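Print this entry | E-mail this entry

August, past midnight

Tech ran till 11:40. Still on cue 378 when they sent us home, and there are 498 in the book. Do the math. I did it in the car and wish I hadn't.

The good: act two finally has a shape. I quit trying to be funny in the landlord scene and just wanted the rent. Director wrote something down. Could be a grocery list.

The bad: dropped a whole page in the letter scene, jumped straight to "and your mother". My partner jumped with me, bless her. Stage manager did not look up, which is worse than looking up.

Costume fitting moved AGAIN. Boots still a half size small, will stuff nothing in them and suffer.

Piltisex house seats 800 and I keep forgeting how far back the last row is. Voice going to the balcony fine on vowels, consonants die somewhere over row M. Ten minutes of tongue twisters in the shower, every day, no excuses. Also tea. Also stop yelling in the Lorerau scene, its a quiet scene, he's ashamed.
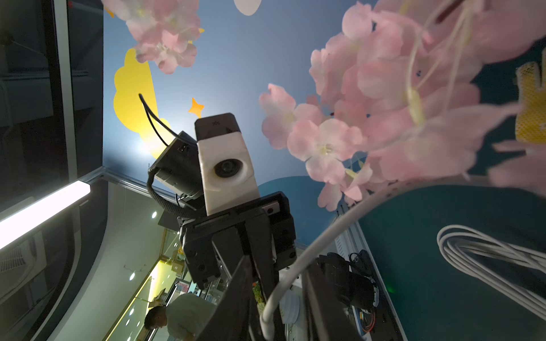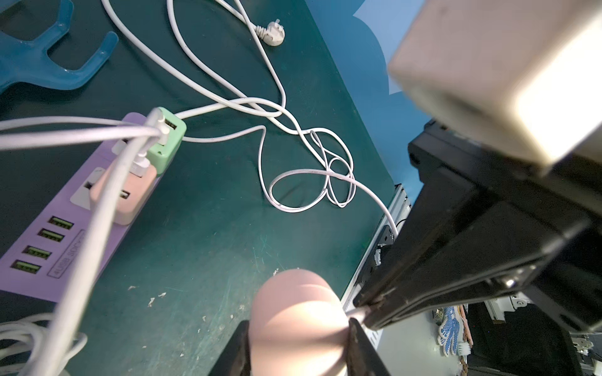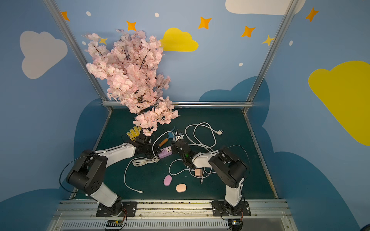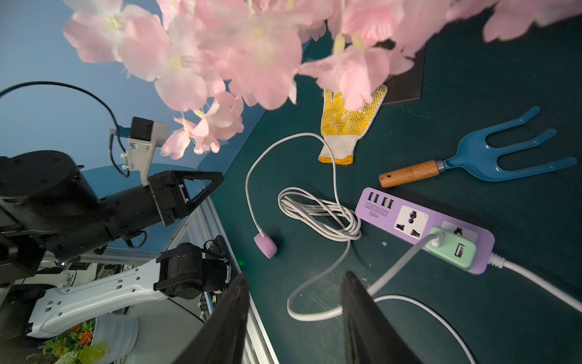
Anyway. Understudy run is at 2, so I get to sit in the house for once and watch someone else do my part. Dreading it. Want to steal his walk if it's any good.

Lines to fix before then: top of scene four, the bit with "Ciobanu owes me nothing", the toast. Always the toast. I say "friends" too early and then theres nowhere to go.

Bed. Alarm for 8. Call mom back.

Recent entries
First read-through, cried at the wrong part
Fight call and a bruised thumb
The Griteck audition, a post-mortem
Sublet, day one

Contact | Copyright, all entries the author | Back to top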